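Mendon bin handling project
Progress report to the programme manager, October
Prepared by Osaze Fashola, Pitulthorpe site

Work done in this period

We set out to gather enough demonstrations of bin picking and bin moving to train the second version of the handling policy. The target in the plan was 1,000 accepted demonstrations by the end of October. We have 1,029. A further 201 were recorded and then rejected at review, mostly for pauses in the middle of a move or for dropped joint readings. The rejected ones have been kept in a separate folder in case they are useful later for teaching the system what a poor attempt looks like.

Each demonstration is one operator driving the arm through one task from start to finish. Head and wrist views are saved together with the joint positions and a one-line written instruction. Temitope Anozie reviews every recording before it goes into the set.

Flow rack tasks

Most of the accepted demonstrations come from the flow rack. Operators were asked to vary how the bins sat on the rollers, and to mix empty bins with part-filled ones, as the first version of the policy coped badly when a bin was not square to the lane.

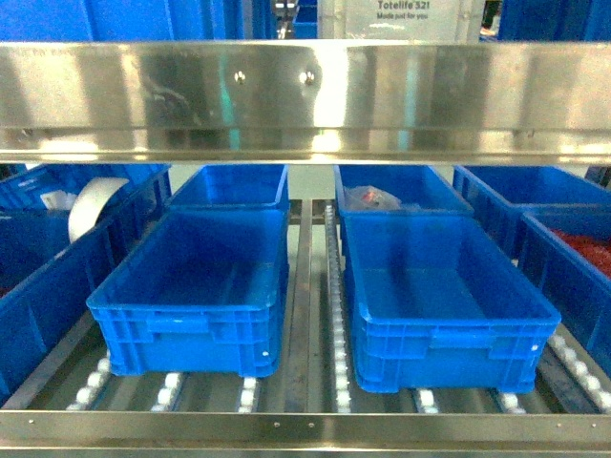
Figure 1. Blue bins on the roller lanes of the flow rack, head view.

The written instructions were reworded partway through the month. Early ones said only "move the bin", which left the lane open. They now name the lane and the position in it. Recordings made under the old wording have been relabelled, apart from 17 where the reviewer could not be sure which bin was meant. Those are not in the 1,029.

Carrying tasks

Carrying was added at the request of the Bako team, who need bins taken from a rack to another point in the room. It is slower to record than rack work and the operators tire sooner, so sessions are now limited to the morning. In a carry the bin takes up much of the wrist view, and we are relying on the head view for obstacles.
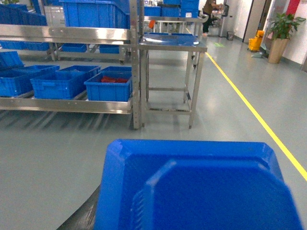 Figure 2. Wrist view over a blue crate, with the steel racks and work table behind.

Table tasks

Small objects on a table top were planned for November. We began early with a short trial to check the labelling steps. These recordings are stored under the name Itum and are not yet counted towards the target.

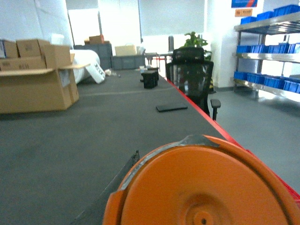
Will the table recordings be used to train the second version?
They will be held back until the third version, when there should be enough of them to make up a full task group.

Problems

We lost 2 working days to a fault in the recording software, which stopped saving one of the wrist streams without giving a warning. A check now runs at the start of each session and again at midday. The review backlog is also longer than we would like. Temitope is training a second reviewer, who should be working alone by the middle of next month.

Spending

Within budget. Operator hours were slightly over and storage was under. No change to the total is requested.

Next period

Train the second version on the accepted set and test it on the flow rack at Pitulthorpe. Carry on recording carrying tasks, with more starting positions further from the rack. Agree the list of table objects with the Bako team before any more table sessions are booked.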